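Horror Movie Night at Home: Tips for a Better Backyard or Living Room Screening

Every July we turn our place into a two-screen scary movie festival, and after eight summers of it I have a pile of tricks to share. We call it the Pralby Creature Feature, after our street, and I love it more than my own birthday!

Getting the screen right

A white bedsheet works fine if it's tight. Iron it first (yes, really, every crease shows up across the monster's face) and clip it to a length of broom handle top and bottom. For outdoors, my neighbor Viorica Kolev sews a pocket along the lower hem and slides a piece of pipe in, and even on a breezy night her screen hangs perfectly still.

Start later than you think. In July it isn't properly dark here until well after 9:30 p.m., and a black and white vampire picture looks like fog before then. We run cartoons first and save the good stuff.

Sound matters more than picture for horror. Put the speaker under the screen, at ear height for people sitting on the floor, and set the volume during a quiet talking part. Then check it again during a scream!

Keeping the gear together

Cables, remotes, spare bulbs, clips, extension cords: give them all one drawer, and don't let anything else move in. Wrap each cable loosely, close it with a strip of painter's tape, and write on the tape what it plugs into. Shallow trays are great for the small stuff, and a puzzle or two on the snack table keeps early arrivals busy while you fiddle with the focus. 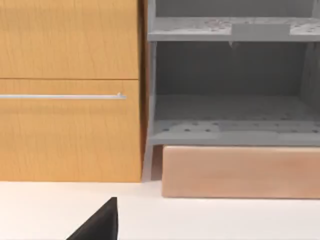
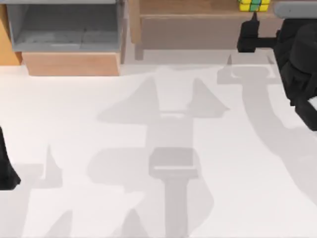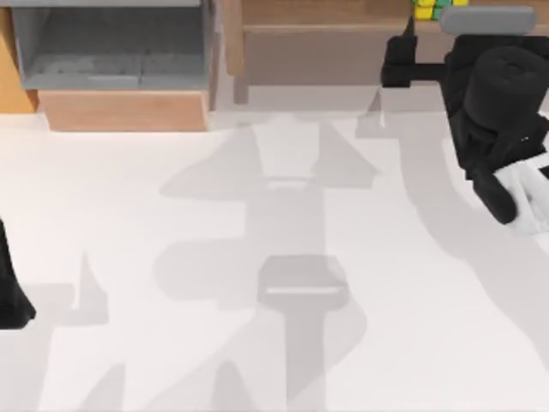
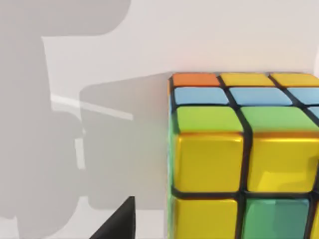

Wood-fronted drawer with a bar handle (first picture), puzzle cube up close (last)

Snacks that don't crunch

Popcorn is non-negotiable in our house, but pop it early and let it cool with the lid off so it doesn't steam itself soft. Toss it with melted butter and smoked paprika for a nice blood-orange color. For the quiet, creepy films I bring out soft things: marshmallows, brownies, cheese cubes, grapes with the skins peeled off (eyeballs, obviously).

Agathe Arnaud gave me her fake blood recipe years ago. Stir red food coloring into corn syrup, add a spoonful of cocoa powder, and go slowly with the cocoa. It's delicious on ice cream and terrible on upholstery. If it does land on the couch, blot with cold water right away and don't rub.

Lighting

Battery candles in jam jars along the steps, nothing taller than knee height, so nobody's view gets spoiled and people can still find the bathroom. A scrap of red cellophane over a flashlight makes a lovely usher's lamp.

Picking the lineup

Three films is too many! We've settled on two, with a short in between while drinks get refilled. Put the slow, strange one first, when everybody's awake, and finish with something loud and rubbery.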